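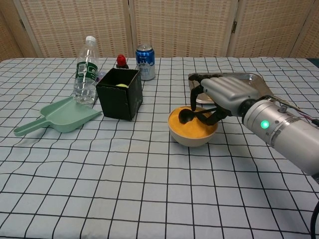
Combien de démonstrations faut-il pour une tâche de transvasement à la cuillère, et faut-il les faire toutes avec le même décor ?
Nous préparons un jeu d'exemples pour apprendre à une main robotisée de forme humanoïde à prendre une cuillerée de grains et à la verser dans un autre récipient. Le bras est téléopéré, nous enregistrons les articulations, les efforts au poignet et une vue prise à hauteur de poitrine. Pour l'instant, la cuillère noire plonge dans un bol en céramique couleur crème, et il y a autour des objets qui ne servent pas à la tâche : une bouteille d'eau, une canette bleue, une boîte en carton noire ouverte, une pelle vert menthe. La nappe est à carreaux. Nous avons 130 épisodes, tous avec le bol à peu près au même endroit. La politique entraînée dessus s'en sort quand rien ne bouge. Si je décale le bol de 4 cm, la cuillère descend à côté ou tape le bord. Est-ce que je continue à enregistrer avec la même disposition, ou est-ce que je reprends depuis le début ? Autre point : les carreaux de la nappe peuvent-ils gêner ? Un collègue me conseille une nappe unie.
Posté par Usum, août
Mots-clés : téléopération, apprentissage par imitation, cuillère, main robotisée

2 réponses de plus que la dernière visite

Nesevlow
Ne reprenez pas depuis le début. Gardez vos épisodes et ajoutez-en avec le bol déplacé. Avec une position presque fixe, le modèle peut apprendre la trajectoire des articulations sans tenir compte de l'image, et le décalage que vous décrivez ressemble beaucoup à ça. Pour le vérifier, masquez le bol dans les images d'un épisode déjà enregistré et comparez les actions prédites. Si elles ne changent presque pas, le modèle ne regarde pas le bol.
Pour la suite, je procéderais comme ceci :
Tracez sur papier une zone de travail que le bras atteint sans forcer. Tirez les positions du bol au hasard dans cette zone avant la séance. Quand l'opérateur choisit lui-même, il revient toujours aux endroits confortables.
Déplacez aussi les objets de décor, et retirez-les dans une partie des épisodes.
Changez le niveau de grains. Un bol plein et un bol presque vide ne demandent pas le même angle de cuillère.
Gardez les épisodes où l'opérateur rate la première prise et se corrige, mais étiquetez-les.
Chez nous, plus de 100 épisodes bien répartis ont donné de meilleurs résultats que le triple au même endroit. Mettez de côté quelques positions qui ne serviront qu'au test.
Pour la nappe, je n'y toucherais pas tout de suite. Un quadrillage peut servir de repère involontaire si la nappe ne bouge jamais par rapport au bras. Faites-la pivoter un peu d'une séance à l'autre, et utilisez une nappe unie pour une partie des enregistrements.

Markbridge
Même problème l'an dernier avec une louche. Chez nous ça venait de la caméra, elle glissait un peu à chaque pause et on ne s'en rendait pas compte. Regardez si le cadrage est le même au début et à la fin de vos séances.

Nguyen
D'accord avec Nesevlow sur les positions. J'ajoute un point sur la prise de la cuillère. Si elle est déjà dans la main au début de chaque épisode, notez comment elle est tenue. Une cuillère qui a tourné de quelques degrés entre les doigts décale le bout bien plus que le poignet, et ni les articulations du bras ni l'effort au poignet ne le disent clairement. Nous la remettons en place tous les 4 épisodes et nous prenons une image fixe de la prise à ce moment-là. On peut aussi coller une petite marque de couleur sur le manche.

Usum
Merci. J'ai fait l'essai du masque sur une dizaine d'épisodes : les actions prédites sont quasiment identiques avec et sans le bol. Je prépare la grille de positions et je note la prise de la cuillère à partir de la prochaine séance. Pour la caméra, je n'ai pas encore regardé.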